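Home | Unit outline | Lecture notes | Labs | Past handouts | Contact

Lecture notes 11: From handheld demonstrations to a gripper policy
Viera Hrubý
Revised 6/27/19
Reading time: 3 min
Shares 2 | Comments 0

These notes carry on from the session on camera calibration. Bring your lab sheet from that session, as the same transforms are used again.

1. What the policy sees

The policy takes two inputs: a short history of wrist images and the current jaw opening. It doesn't get a map of the table or a list of objects. Anything it needs to know about where an edge or a rim is has to come out of the wrist image. Both fingers stay in view at all times, so the network can learn their position relative to the target directly from pixels. 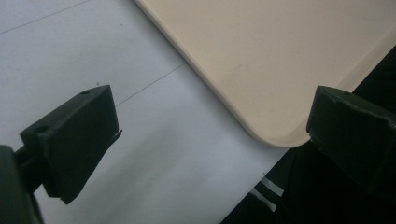
Low contrast is the usual trouble for the image encoder. A pale object on a pale surface gives weak gradients along the boundary, and a classical edge detector with a fixed threshold will drop part of it. The learned encoder copes better, but only if the training set covers the lighting you'll run under. Leave auto-exposure off. When exposure drifts within an episode the encoder treats it as motion, and Geert Jacobs found this to be the largest single source of jitter in last year's projects.

2. Action representation

Actions are relative poses, expressed in the gripper frame at the time of the latest image. Absolute poses in the table frame will also train, but they break as soon as the base is moved. Each predicted chunk holds 11 steps. The controller executes the first part of the chunk and then asks for a new one.

Jaw opening is predicted as a continuous width. Don't round it to open or closed. Thin items such as cutlery need a small, steady width, and a binary signal makes the controller hunt.

3. Two-handed episodes

With two grippers there are two pose streams and they must share a clock. The Lorkdale logger stamps both on arrival, so any delay in one stream shows up as an offset between the hands. Run the alignment script before you do anything else with the data. The head view is saved alongside for checking and labelling. It isn't an input to the policy in this unit.

Steps for the lab:

a) Load the episode and plot both jaw widths on one axis.

b) Run the alignment script and note the offset in milliseconds.

c) Step through the head view and mark the image where each grasp starts.

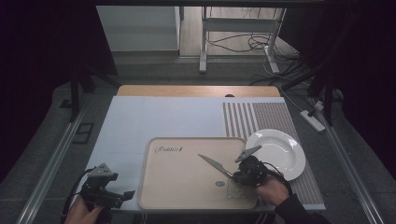
d) Compare your marks with the jaw width plot. If they disagree by more than a few images, go back to b).

e) Cut the episode at your marks and export it.

4. Data set for the assignment

The set has 400 episodes. Hold out whole episodes for validation, never single images. Train for 3,000 steps first and look at the loss before committing to a longer run. Questions about the export format go to Ailsa Purves.

Previous | Next | Back to top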